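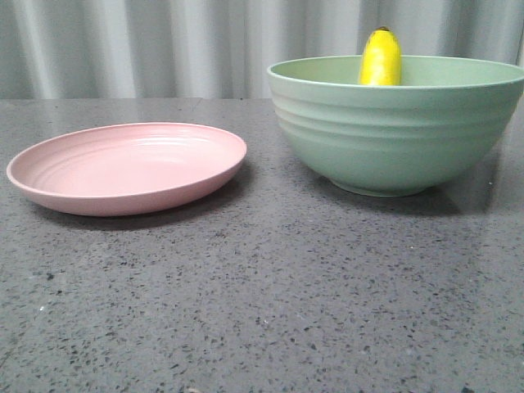
Pink plate and sage-green bowl with a banana, speckled countertop.

Ticket 319, Wundcombe HIV clinic, viral load results missing from patient charts
Opened by: Lesia Ostapchuk
Results from the Puline analyzer post to Trisero but do not reach the chart. 40 samples affected.
Pylyp Panasiuk: Clinic code was sent with four digits, chart expects eight. Mapping corrected, queue resent. 4 records rejected for missing birth date, returned to lab for entry.
Status: pending lab

Last updated: July 2022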